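Reviews > Hobby & Workbench > Peg and Assembly Boards

Tavard White Assembly Board with Blue Pegs: Review After a Summer of Use

I bought this board in August to replace an older Nison board that had gone soft around the holes. It has been on a table in my workroom ever since, and it gets used most days, by me and by whoever else is in the house. I paid full price for it. The notes below cover the board, the blue pieces, the instructions and the box, in no special order.

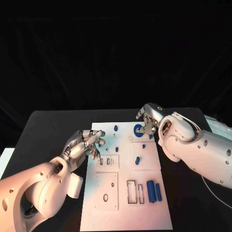
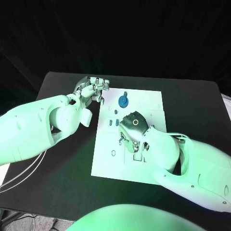

The white board with its blue pieces, on a dark tabletop.

First, what it is for. You take a piece, find the place where it goes, and put it in. Some places are holes, some are slots, and some are recessed panels. There is no picture to build and no game to win. People use boards like this for hand practice, for steadying up after an injury, for checking that a tool or a grip can do fine work, or just to have something to do with their fingers during a phone call. I am in the last group more than I would like to admit, and I also use it to warm up before soldering.

The surface

The board is white and has a clean, even finish. Under a strong lamp it throws back a lot of light. If you work with an overhead light directly above it, tilt the lamp a little or the small slots get hard to read. On a light-colored table I kept losing the edge of it. On a dark table the outline is easy to find and the work goes faster, so I moved mine to the dark one and left it there.

Fingerprints show. They wipe off with a damp cloth. A pencil mark took some rubbing but came off too. I would keep ink away from it. I got a dot of marker on one corner in the first week and it is still there.

The recessed panels collect dust. A soft paintbrush gets it out of the slots better than a cloth does. Canned air only moved it from one slot to the next.

The blue pieces

The pegs are a strong blue and stand out well against the white, which matters more than I expected. My old Nison had gray pegs on a gray base and I was forever patting around for them. With the Tavard I can look up, look back, and know right away which ones are in.

The fit is good on most of them. A standing peg stays upright when I brush it with the side of my hand. Two of mine were tight out of the box and needed a firm push. One of those loosened up over the first weeks, and the other is still tight. I have not sanded it and don't plan to.

The larger blue disk is the piece people reach for first. It is easy to see and easy to get hold of, and it makes a good starting point for someone new to the board. It is also the piece most likely to roll away if you set it on edge, so lay it flat. Mine has been under the radiator twice.

The small pegs are the real work. Picking one up off a smooth table takes a proper pinch between finger and thumb, and you have to turn it upright before it will go in. With cold hands in the morning I can feel the difference. If you are buying for someone with very stiff fingers, start with the pegs already standing in the board and have them practice taking them out. Putting them in can come later.

How it sits on the table

This was my main complaint for the first month. The board does not slide much if you push straight down, but if you come in at an angle with some force, it creeps. I tried a damp dish towel, which worked and looked terrible, and then a piece of rubber shelf liner cut a little smaller than the board. The liner solved it. I think a board at this price should come with feet, and the Barbieri board I borrowed for comparison did have them.

Reach matters too. I started with the board straight in front of me and too close, and my wrists were bent the whole time. Pushing it out toward the middle of the table was better. You want your forearms coming in low with room for both hands to work over it at once. Turning the board a little to one side also helps if one hand is doing most of the placing.

If two hands are working together, decide which one holds and which one places. I found that resting one hand on the board blocks more of it than you think. Half my mistakes came from covering the slot I was looking for.

Noise

It is fairly quiet. A peg going in makes a small click, and a dropped peg on a hard floor makes a bigger one. I use mine late in the evening and have had no complaints from the next room.

Instructions

There is one folded sheet. One side shows the layout and the other side has suggested exercises, which run from easy to hard. The drawings are clear enough. The text has been translated at some point and a few lines make no sense. One exercise asks you to "return each part with the opposite kindness," and I have decided this means the other hand.

The sheet suggests 20 placements as a warm-up. That is a good number. It takes me a few minutes and it is short enough that I do it without putting it off. The longer exercises are dull, and I would have liked a few that mix the slots and the pegs. I wrote my own on an index card and taped it inside the lid of the box.

I did keep a count on the index card for a while, to see if anything wore out. I stopped at 1172 placements. At that point the holes were as crisp as when I started, apart from the one peg that had loosened. My Nison had visible wear by 800, and I was not pressing any harder on that one.

Storage

The box is plain cardboard with a lift-off lid, and the board fits in it with no room to spare. The loose pieces go in a little bag that came with it. The bag tore at the seam almost right away, so mine are in a jam jar now. A molded tray would have been better. The Stisen kit has one, and it is the only thing about the Stisen kit that I prefer.

Compared with the others

Nison: Cheaper, smaller, and fine for occasional use. The gray-on-gray color is a real drawback, and the holes wear.

Barbieri: Heavier and better on the table because of the feet. It has fewer kinds of openings, so you get used to it quickly. I gave it back after a few weeks and did not miss it.

Stisen: Nicely packed, with the tray. The pegs are slick and I dropped them constantly. It might suit a person who wants the extra difficulty.

Buying notes

Replacement pegs are sold separately and the price is high for what they are. I ordered a small pack to have spares. The blue is slightly darker than the originals, but they fit the same. Shipping was slow on the pegs and normal on the board.

The seller lists the board as suitable for all ages. The small pegs are small enough to swallow, so I would keep it up high in a house with toddlers or a dog that eats things.

Good: clear color contrast, several kinds of openings, firm fit, little wear so far.

Bad: no feet, weak parts bag, poor instructions, one peg that is still too tight.

I would buy it again at the same price, with a sheet of shelf liner added to the order.

Rating: 4 out of 5

Filed under: Boards & Pegs, Hand Practice, Tabletop, Long-Term Reviews

More reviews in this section
Nison Gray Peg Board: Two Years On
Barbieri Heavy Base Board, Short Review
Stisen Peg Kit with Tray
Shelf Liner, Cork and Felt: What Stops a Board From Sliding
Task Lamps for White Work Surfaces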